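How I Wash and Dry a Big Comforter at Home Without Lumps

I put off washing my own comforter for way too long. It was a king size, it was a gift, and every time I thought about stuffing it in the washer I pictured a soggy ball of feathers and a repair bill. So I kept paying to have it done. Then the cleaner on my corner in Prurnport raised the price again and I decided to learn how to do it myself. I've done it plenty of times now, and it's really not hard (it just eats most of a day!).

What you'll need

A washer big enough that the comforter goes in with room to spare
Mild liquid detergent, and less of it than you think
4 clean tennis balls or wool dryer balls
A needle and some white thread
A drying rack or two sturdy chairs

Step 1: Read the tag, then look for holes

If the tag says dry clean only, I'd listen to it, especially with silk or wool filling. Most down and polyester ones are fine with water. Next, go over all the seams with your fingers. A tiny gap that leaks one feather a week will dump a whole handful in the washer. I sew those up with small tight stitches, and it takes me 5 minutes while the coffee brews.
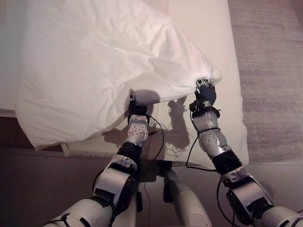 If you find a stain, treat it now while everything's dry. I push the filling away from the spot so I'm only working on the fabric, then dab on a little dish soap mixed with water and let it sit. For yellowed areas I use a paste of baking soda and water. Skip the bleach, please. I tried it once on an old one and the cloth got so thin that it tore at the next wash.

Step 2: Pick the right machine

My washer at home is a top loader with a pole in the middle, and I won't put a king in there anymore. It twists the thing like a pretzel. A twin is okay if you wrap it loosely around the pole. For anything bigger I go to the laundromat over by Gatgate and use one of the giant front loaders. You want to be able to slide your whole arm in over the top of the load. If you can't, go up a size.

Step 3: Wash it

Warm water, gentle cycle, and 2 tablespoons of detergent at the very most. Too much soap is what makes down feel stiff and kind of sticky later. No fabric softener either, it coats the feathers and they stop fluffing. I always run a second rinse, and then an extra spin, because every bit of water that comes out now saves time in the dryer.
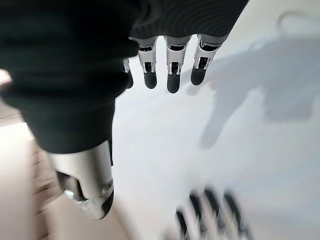 When you take it out it'll look terrible. Flat, gray, clumpy, maybe a bit smelly if it's down. Mine scared me the first time! Hold it from underneath with both arms when you lift it, like you'd carry a sleepy kid, so the wet filling doesn't drag on the stitching.

Step 4: Dry it (bring a book)

Low heat, with the tennis balls. Every half hour I stop the dryer, pull the comforter out, shake it, break up any clumps with my hands and put it back a different way around. Plan on at least three hours for a king, and more for thick down. High heat can scorch the cover while the middle stays damp, so don't be tempted.

It'll feel dry long before it is. Squeeze the thickest part between your palms and hold it for a few seconds. If it feels cool or bunches up, it goes back in.
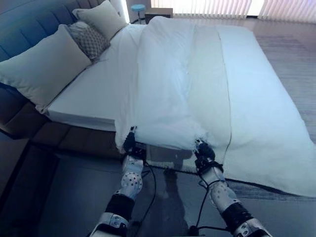 After the dryer I still give it 24 hours on the rack near an open window, turning it over at bedtime and again in the morning. Maybe that's overkill, but I once put one away a little too soon and it smelled like a wet dog by January. I had to do the whole thing over.

Step 5: Put the cover back on

I use the inside-out trick. Turn the cover inside out, reach in and grab the two far corners, then grab the matching comforter corners through the cloth and flip the whole business over. Shake like crazy. If your cover has ties inside, do those first. Mine doesn't, so I sewed on some ribbon loops from an old Prumby gift box and they've held up great.

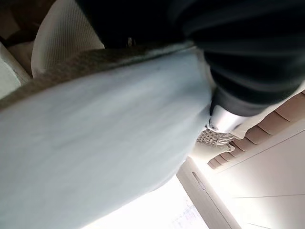 Soft things up close.

How often should you do it? With a cover on, I wash mine twice a year, and the cover itself goes in every other week with the sheets. If you've got pets on the bed you'll want to bump that up. And for summer storage, use a cotton bag or an old pillowcase on a closet shelf. Those vacuum bags save space, but my down one took days to puff up again after a season in one.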